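Home Notebook Projects Materials Search Older entries

Thursday, January 4, 2018
Malcolm Haslam

First day back at the bench and I spent most of it on the Imero place setting, which I'd been itching to do since before the break. Quick recap for anyone picking this up cold: one diner, casual, warm colors, has to be settled by April. One mat, one bowl, one cup, fork and spoon. No plate. I went back and forth on the plate all through the fall and I'm very happy to be rid of it.

Started with the mat. We have the round gray one and the square navy one from the Statberg box, and I'd more or less promised everybody navy. Put the navy down on the wood and it went dead on me. It looked like a hole in the table. Swapped in the gray and wow, what a difference! The gray is quiet, it lets the planks keep their color, and the round shape gives the bowl something to sit inside of. Navy is back in the box.

Then the orange. I was worried about orange on honey-colored wood, two warm things side by side with nothing between them. But the ring of gray does the separating. The lighter line at the rim helps too - from close in it reads almost like a pencil line drawn between the orange and the gray.
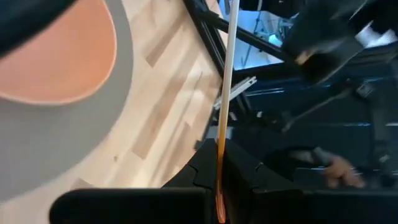
Orange on the gray mat, pale planks beyond. Check the rim.

Things I want to remember about the bowl:
The inside is lighter than the outside, more of a salmon pink. I kept calling it "the orange bowl" in the order notes, and Simeris quite reasonably asked which orange. So: orange outside, salmon pink inside. Write it that way every time.
Dead center on the mat. I tried it pushed toward the diner and it looked like a mistake.
It can take a bigger mat than this one but not a smaller one. Don't let anyone trim it.

The cup took me the longest and I had the most fun with it. It's the tall amber one with the ribs, and light goes through it, so it's orange's cousin without being orange again. At first I had it on the bare wood to the upper right, where the textbooks put it, and it drifted off by itself. Moved it to the upper left so it overlaps the border of the mat and suddenly the whole setting pulled together. Yes, I know, wrong side for a right-handed person. I'm calling it for looks and we can argue about it when Hsu comes by. (He'll bring up the clear tumbler again. I still say the clear tumbler vanishes on this table.)

Flatware next. Handles don't match and I love it. Green on the spoon, orange on the fork. The green is the only cool bright thing in the whole group and it wakes everything up. I did try the fork with a green handle as well, for about as long as it takes to type this, and with two greens it started to look like a picnic set.

Gold bowl on the spoon against silver tines on the fork bothered me for an hour, then stopped bothering me. I'd like somebody else's eye on that before we order.

Both pieces went below the mat, spoon to the left and fork to the right, splayed out, handles going away from each other. It's a loose layout. I had them straight up and down earlier and it looked like a hospital tray.

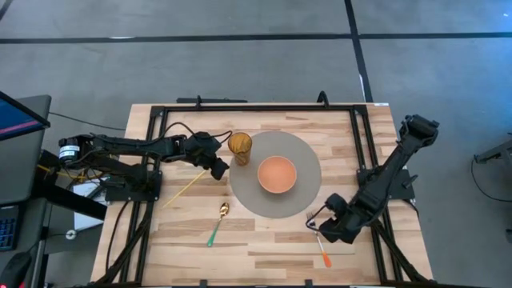

The setting on the butcher block, cup at upper left. Spoon and fork splayed.

Butcher block is staying as the surface. The stripes run from tan to honey, so any of our oranges can find a friend somewhere in it. I'd still like to do one more finishing pass on a spare board and see if I can take it up to 2,000 grit without it going slick and yellow. Probably overkill. I want to try it anyway.

Mat position: slightly right of center on the table. That one started as an accident when I was making room for the cup, then I measured it and kept it. Please leave it where it is until I've drawn it up.

Still open
- gold vs. silver, see above
- a napkin? Simeris has a rust-colored one, page 31 of their sample book. Might be one warm thing too many, but I'd like to see the real cloth
- ask Hsu if the ribbed cup comes in a shorter size, same amber
- second bowl color for the other setting. I keep thinking a soft green to go with the spoon handle
- draw up the layout, put it in the Imero folder under 2,261

Back on it tomorrow morning, napkin first if the cloth turns up.

Previous Next Top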